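Consumer Behaviour, week 4
Sleep claims and how to read them
Notes by Booker Doucet

Read the Savchuk chapter before Thursday. It is short, and the tables at the back matter more than the prose.

Most of what people believe about sleep comes from firms with something to sell. The Stasotano survey is a fair case. It had 131 respondents, all of them existing customers, and it asked how rested they felt after buying the product. People who have just spent a lot of money tend to say it was well spent. There was no comparison group, and the word "clinically" appears in the leaflet without any clinic being named.
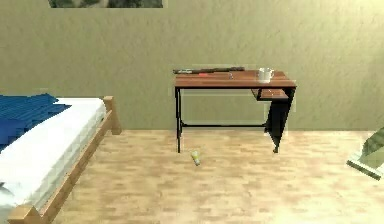

Getalix did slightly better. They ran their trial over 9 nights and let half the group keep their old pillows. But everyone knew which half they were in, and sleep was scored by diary. Ask anyone how long they lay awake last night and you get a guess - often a bad one.

Rudent's claim about blue light is harder to dismiss, though I would still want to see it repeated by someone they don't pay.

Terms to know: self-report, placebo, regression to the mean. The last one catches most students out. People buy a remedy when they are sleeping at their worst, so some of them would have improved anyway.

For the seminar, bring one advert that makes a sleep claim and write 3 questions you would put to the firm. "Is it true?" does not count as one of them.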